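Getting the Last of Everything Out of the Kitchen

Posted 19/10/2024 in Kitchen and Pantry

My grandmother kept a drawer of rubber bands, bread tags and washed freezer bags, and I'm afraid I've become her, only with a bigger drawer. So when a few of you wrote in after the September page on pantry moths asking how I keep our grocery bill where it is, I thought I'd put down the little habits that have stuck in our kitchen over the years. Some are old as the hills and you'll know them already (skip ahead, I won't mind!), but there may be one or two you haven't tried.

Bananas first, as that's what most of you asked about. I buy them in two lots, a few yellow and a few quite green, and keep the two lots at opposite ends of the bench. Apples stay well away from both unless I want things hurried along. Once they're freckled all over I peel them, snap them in half and freeze them flat on a tray before they go into a bag. If you freeze them in the skin you'll be standing there with a paring knife and numb fingers, and I speak from experience.

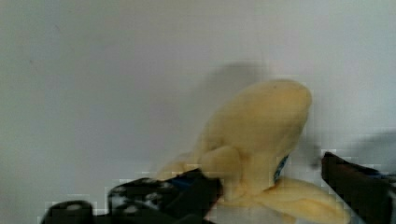

For baking, let them thaw in a bowl and tip in every drop of the brown liquid along with the fruit, as that's where a good deal of the flavour has gone. My usual loaf takes 500 grams of mashed banana, which sounds like far too much until you taste it. It does want a slow oven and a foil hat for the last stretch. For smoothies, use them straight from the freezer, and let them sit for five minutes if your blender is a bit elderly like mine.

Bread is next. Crusts go in a tin on top of the fridge with the lid left ajar so they dry out instead of going mouldy, and when the tin is full I whiz the lot into crumbs. A spoonful of those fried in butter with garlic will rescue any bowl of pasta you care to name. My neighbour Vilmos Medve does his in lard with paprika and puts them over boiled cauliflower, and I have to say I was doubtful, and I have to say I was wrong.

Now, sauces and spreads. Every bottle has that last inch that refuses to come out, and I can't bear to throw it away. Store squeeze bottles on their caps in the fridge door, and if they won't balance, stand them in a cut-down milk carton. For tomato sauce (ketchup, for my overseas readers) add a splash of vinegar, put the lid on tightly and give it a good shake. You won't want it on your chips after that, but it's lovely in baked beans, in a meatloaf glaze or stirred through the mince for shepherd's pie. 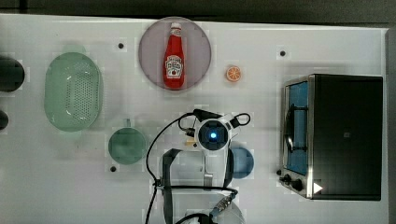

Mustard jars get oil, lemon juice and a pinch of salt, and become salad dressing right there in the jar. Jam jars get warm milk if there are children in the house. Honey that's gone hard only needs to sit in a bowl of warm water, never the microwave if the container is plastic, as I learnt with a very sad squeeze bear. And peanut butter jars are made for overnight oats, so there's your breakfast and your scraping done at once.

While I'm on about jars, labels. Soak in warm water with a spoon of bicarb, peel off what you can, then rub the gummy bit with a paste of bicarb and cooking oil. Leave it while you have a cuppa, wipe, then wash as normal. I've paid good money for sprays that did less.

A few odds and ends to finish. Parmesan rinds live in the freezer and go into soup. Celery lasts for weeks wrapped in foil, and I re-use the same sheet until it gives up. Limp carrots will perk up overnight in a tub of cold water. Wash your tea towels hot and hang them in full sun if you can, and don't use fabric softener on them or they'll just push the water around the plate.

I still owe Velimir an answer about getting turmeric out of a white benchtop. I've tried bicarb paste and a morning of sunshine through the window with fair results, but if any of you have something better, do pop it in the comments and I'll test it before the next page goes up.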